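The Towel

When the workshop on Galbraith Street shut its doors in April, my niece brought the robot home in a pushchair. The arm itself went in the seat, wrapped in a coat, and the power supply went in the tray underneath where the shopping goes. A woman at the crossing bent down to look at the baby and straightened up again very quickly.

Jovita had told me it would be in the back bedroom for a fortnight. I have been told things will be in my back bedroom for a fortnight before. There is an exercise bike in there that belongs to a man who emigrated.

"It's called Kostar," she said, clamping it to my old sewing table.

"What does it do?"

"Nothing yet."

I appreciated that. It was the last straight answer I had on the subject for some weeks. Jovita had been building the thing with Faustino Ibarra and a man called Apolinar Trujillo, who had the good lathe and the strong opinions, and all three of them talked about it in the way people talk about a child who has not been entered for the exam. It was going to fold. It was going to put away. There was a whole list of things it was going to do, and Apolinar had typed the list up and had it laminated, and she stuck it to my wardrobe with blue tack.

I spent thirty years fitting lifts. A lift does one thing, up and down, and it took a lot of clever people a very long time to stop it killing anybody. So I read the list with my glasses on, and then I read it again, and I said, "Towels."

"Towels is first," said Jovita. "Towels is easy."

"Is it?"

"Compared to a fitted sheet."

The motors had come from a firm called Vundero and cost 299 pounds, which she told me as if it were a bargain and I repeated as if it were a diagnosis. They ran hot. One of them made a noise on the way down that I knew perfectly well, having heard it in a goods lift behind a carpet shop, and I told her it was a bearing. She said it was the firmware. She and Faustino had a long call about the firmware, with him on the screen in his kitchen eating toast, and then she changed the bearing without saying anything and the noise went away. I didn't say anything either. I did whistle a bit.

What I had not understood was that you don't tell it how to fold. I'd pictured her typing instructions. Instead there was a pair of grippers that you held in your own hands, black things with dark blue fingers, heavier than they looked, and you did the job yourself with those, over and over, and the recordings went into the computer, and the computer was supposed to get the hang of it. Kostar just sat on the sewing table through all this with its elbow up, like somebody waiting to be served.

"So you're doing the work," I said.

"I'm showing it the work."

"And how many times do you have to show it?"

"Faustino thinks 1000."

"And what does Apolinar think?"

She pushed her hair back with her wrist. "More."

She used the bed as a bench, that being the only flat thing left in the room. She'd spread out the grey blanket with the yellow lightning bolts that she'd had since she was at school, and she worked kneeling on the carpet, with the curtains drawn because the sun upset something. The towel was one of mine, a light blue one I kept for the bath. It had gone at the edge years ago. She rolled it into a bundle, and put a rubber band round it, and took the rubber band off again, and shook the towel out, and began from the beginning.
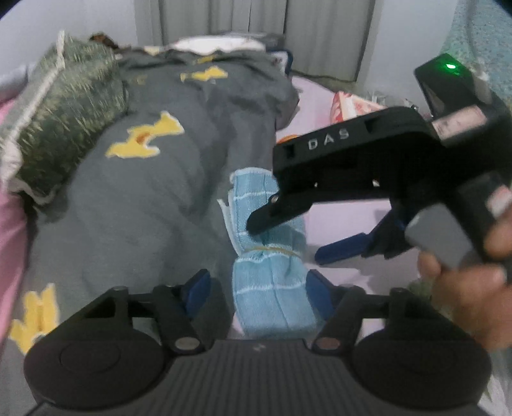 I brought her tea at eleven and she didn't look up, and at one I took the same tea away.

I'll say this for her, she was not a girl who had ever rolled a towel before. When she lived with me the first time, at sixteen, towels were a thing that happened to the floor. Now she could do one with a machine in each hand and her tongue between her teeth, and get the band over the middle without it pinging off into the curtains more than one go in three. It pinged off plenty to begin with. I still find them. I found one in the butter.

"Have you thought," I said one evening, "that you could just roll the towels?"

"That isn't the point."

"You're quick at it now. You could do this whole street."

"Uncle."

"I'm only saying. If what we're short of is rolled towels."

She had a friend, Shufen Xue, who did the same kind of thing for a living and sometimes came on the screen in the evenings to look at the recordings. I liked Shufen. She was the only one of them who sighed. She would watch a stretch of it with her chin in her hand and say, "Too clean. You always start with it in the same place. Move your rubbish about." And Jovita would say that it wasn't learning with the rubbish there, and Shufen would say, "Then it isn't learning."

That I could follow. We had an apprentice once who could wire a door lock blindfold so long as it was the one on the training board.

So the rubbish came in. Whatever was in the room went on the bed and was moved round between goes, and when that ran out she started on the kitchen. I'd go to the cupboard for something and find it gone, and go up the stairs, and there it would be, next to a cushion. I asked for a list of what she'd taken. She said the whole idea was that there wasn't a list.

On 6 June 2020 they ran it. She had 2679 recordings by then, and the computer had been chewing on them for two nights with the window open and its fan going like a hairdryer. Faustino was on the laptop, and Apolinar was on her telephone, propped against the lamp, with most of his forehead out of view. He'd put a tie on. Shufen had said she might look in and hadn't.

I stood in the doorway. I had my hand near the plug. Nobody had asked me to, but thirty years is thirty years.

Kostar came down slowly. The two fingers opened and it went out over the bed, and I have to admit there was something in the way it moved that I hadn't seen in it before. It had a little dip at the wrist just before it reached for things. It took me a moment to place. It was Jovita's dip, the one she did when she was making up her mind. It had got that off her along with everything else.

It took hold of the towel by the bad edge and lifted.

"Go on," said Faustino, through a mouthful.

It lifted the towel until it hung straight, and it held it there. Then it put it down, not folded, not rolled, a bit to the left of where it had been. It waited. It picked it up again and put it back on the right.

"It's thinking," said Apolinar.

"It's tidying," I said.

It did that eleven more times. Jovita let it. She was sitting on her heels with her hands in her lap, and I thought she might be about to cry, and I was going through what I could say that would be kind and also true, and there wasn't a great deal. Then it caught the corner of the towel on its own elbow, pulled, and the towel flopped over in half, quite square.

They cheered. I want that put down somewhere. Three grown people cheered, one of them in a tie, at a towel that had folded itself by accident while a machine was trying to get away from it.

"That's a fold," said Faustino.

"That's a snag," I said.

"It's a fold if it can do it again."

"Then let's see it do it again."

It did not do it again. It moved the towel left, it moved the towel right, and after a while the motor I'd been watching got too warm and the whole arm went limp and laid its head on the blanket. Apolinar said this was very promising. I went down and put the potatoes on.

She came into the kitchen at nine with her laptop under her arm and ate standing up. She had gone through the recordings, she told me. In the first lot she'd shuffled the towel over before every go, to get it in the middle, and she'd left the recorder running while she did it. Left a bit, right a bit. Hundreds of them.

"So it did what you showed it," I said.

"Yes."

"Well, then."

"Don't look like that," she said. "That's good. That means it works."

I have had this argument with people about lifts. A lift that goes faithfully to the wrong floor is a fault, and you hang a sign on it. I told her so. She was already scraping her plate.

In the morning the list on the wardrobe had a line through Towels and a new word written above it in biro, and the word was Moving. Underneath, in smaller letters, it said Towels again, with a question mark. I heard her through the wall, kneeling down. I heard a packet crackle and something roll a little way and stop. 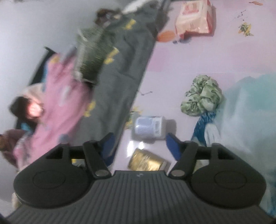

"Uncle," she called. "Are you using the kitchen scissors?"

I said I was. I wasn't, but I'd like to have known where one thing was in that house.

I went up later all the same, to see about the bearing in the wrist, which was starting now on the way up as well. She shifted over to give me room on the carpet. I said it would need to come off and be looked at properly, on a bench, with a decent light, and that it would be a morning's work at least. She said Faustino thought it was the firmware.

"Does he," I said, and held out my hand for the small screwdriver.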